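What the news leaves out when it says "displaced"

August 25, 2018

Quick one, I have to be out the door soon. Been reading about refugee resettlement all week and I'm annoyed.

The word "displaced" bothers me. Sounds like a set of keys. A whole town empties in two days and the report gives it 43 seconds, I timed it, then on to the weather. No names. No idea what anybody did for work or which street they lived on. Just a long line of people walking and a number at the bottom of the screen.

Went to the talk at Holloway last night. Small room, bad chairs. Zohreh Parsa spoke first, then Ihor Nazarenko, who left his town in 2014 with his mother and one suitcase between them. He said the worst part was the paperwork. Not what I expected to hear. Shelling, yes, he talked about that, but only for a minute or so. Then he went on and on about a stamp. He needed a stamp from an office in a city he couldn't get back to, and without it his mother couldn't draw her pension. Thirteen months of that. He still has the folder and he brought it with him. Thick as a phone book.

Somebody in the back asked him whether he hated the people on the other side. Long pause. He said some days. Then he said his cousin is on the other side and they talk every Sunday -- well, they used to, now it's mostly birthdays.

I wrote that down on my hand becuase I had no paper.

Zohreh's point was about money. Countries promise it at the big conferences, everybody claps, and then a year later a good part of it hasn't shown up. The camps cut rations. The cameras are long gone by then. She had a chart but the projector washed it out, so I can't give you the figures and I won't guess at them.

What gets me is how we pick. One bombing and we all change our profile pictures, another one the same week and you have to scroll to find it.
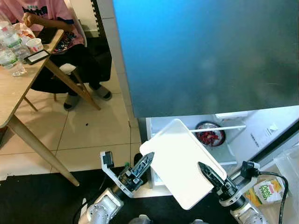 I do it too. I knew the names of three streets in Paris within an hour and I could not have found the other place on a map. Had to look it up. Had to look up how to say it, even.

Not sure what to do with that. Read more, I guess. Wilmer Puma keeps a list of local reporters who write from where they live, and I've asked him if I can post it here. If he says yes it goes up in September. Comments are open, be decent, I'll check them when Im back tonight.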